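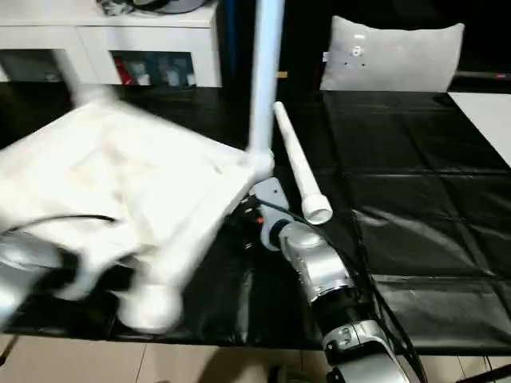 12th April. Blur rejection in the head camera tracker, second go. Callum's threshold drops any view where the edge score falls under 40, and on the chair run that throws away 180 in a row, all while the arms are moving the thing. The white seat and the left arm smear together, but the right gripper and the upright pipe it is pressed against stay fairly sharp — so scoring the whole view at once is wrong. Changed it to score per tile and keep the good ones. Replay of log 453 now holds the pipe joint throughout. Creases in the black sheet still give false edges. Haruna to try masking the table.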